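Ultitier Two-Arm Tabletop Station
Made by Zerkstead. On show at the Nilham workshop.

The Ultitier is a two-arm station built around an ordinary work surface, and the best way to get to know it is to stand next to one while it's busy. Our open day on 1 Oct 2022 was the first chance for people outside the shop to do that, and we had a great time - 64 visitors came through, and plenty of them stayed a lot longer than they had planned!

Ye-ji Hyun ran the demonstrations. She likes to begin with household things, trays and baskets and bowls, because everybody already knows how they ought to be handled and can judge the arms for themselves. People were soon calling out requests (put the small one in the big one, now do it from the other side), and Azlan Goh kept a list of the good ones for us to try later.
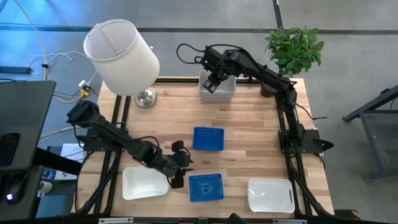
The Ultitier at work with bowls, baskets and trays, right gripper down in the bowl stack.

Each arm has its own mounting plate at the side of the table, so the middle stays open for whatever you want to put there. The frame is black aluminum extrusion, and the top is light wood in butcher-block strips. Visitors kept asking about the wood. We love it! It's kind to dishes, and it looks at home next to a lamp and a plant.

What you get
Two arms with grippers, black
Frame and wooden top
Mounting plates and cables
Setup guide, 48 pages
Two days of training at Nilham or at your place

Stacked bowls were the crowd favorite. Picking one from a pile is harder than it looks, and Ji-hoon Ha spent most of February on that job alone. Ask him about it if you come by, he'll happily talk through lunch.

Visits
We now run demonstrations for small groups all year. Bring your own objects if you like, up to the size of a dinner tray. Orvokki Honkanen handles bookings and can tell you which tasks are set up that week. Parking is behind the Soomro building, and the workshop is Unit 402.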